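2025-11-02, Trastora notebook, wrist tracking

Right, writing this up before I forget what I changed. Rajitha, if you're reading, skip to the bit on the pendants, the rest is mostly me grumbling.

So the question was whether we can get decent hand paths for the Fletov arm out of people just doing jobs at a table, with the marker bands on both wrists and the head view running, and no gloves. The old July set had 1000 clips and I only trusted 490 of them after filtering. Less than half! Most of the rejects were the same fault: the wrist rolls, the markers on top of the band go edge-on, and the solver either gives up or (worse) flips the pose over and carries on quite happily.

The fix we talked about was to stop leaning on the band blocks alone and use the markers on the pendant modules as well, treating band and pendant as one rigid lump. Did that this morning. It isn't quite rigid, the pendant swings a touch on quick moves, so I've let the solver have a small hinge between the two. Took me ages to get the sign right on the left wrist. I had it mirrored for a good hour and the Makori viewer was showing me a man with his left hand growing out of his elbow. Lovely.

Other changes:
Flip check now looks back over the last few good poses before it accepts a new one.
Smoothing window halved. The old one was rounding off the short pushes, and those are the bits I care about.
Solver steps capped at 3000. I tried 4000 and got nothing for it except a longer tea break.

Tasks are still the boring ones on purpose, cardboard and small household stuff on the wooden table. One hand steadies, the other does the work, and the arm has to learn which is which. The steadying hand is the awkward one as it hardly moves, so any jitter in the tracking looks like intent. I've been eyeballing hands flat on cardboard for most of the afternoon with the overlay on, and the left one sits a lot quieter than it did in July. No proper numbers yet, I want a full pass first. 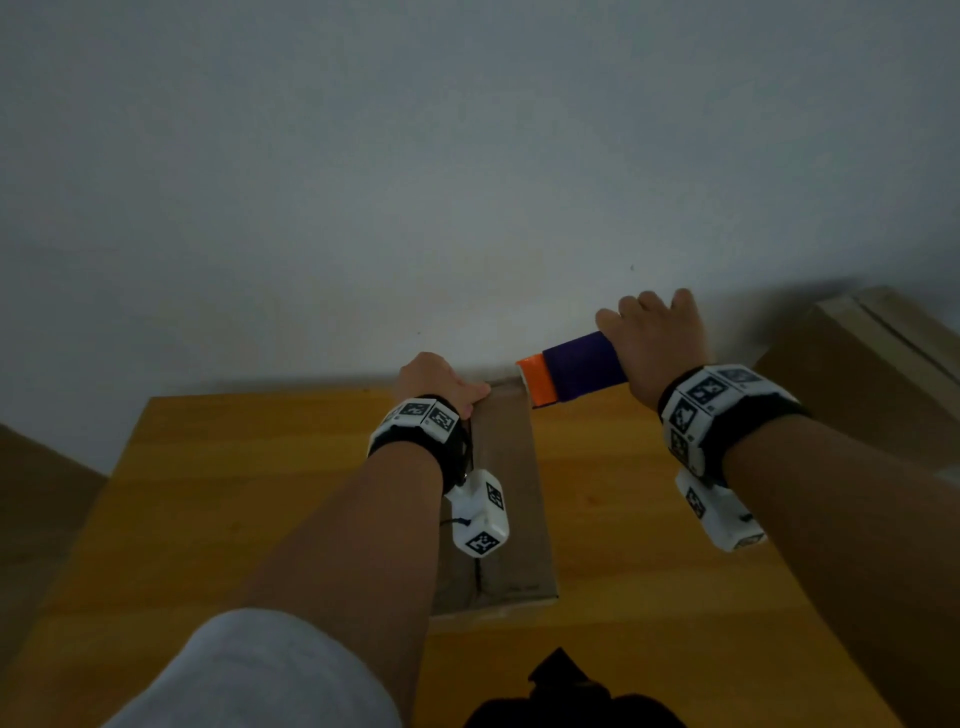

Do we still need the band markers if the pendant ones are doing so well?

Keep both. The pendant swings and the band doesn't, so the band is what pins the wrist down whenever its markers can be seen, and the pendant fills in through the rolls.

Still to do: rerun the whole July set with the hinge on, same filter as before so it's a fair comparison. Ask Dristico if they can print the next lot of markers on something less shiny. Rajitha wants the reject clips kept in their own folder this time, with the reason in the file name, and I've said I'll do it. Spare band is in the top drawer, the strap wants replacing.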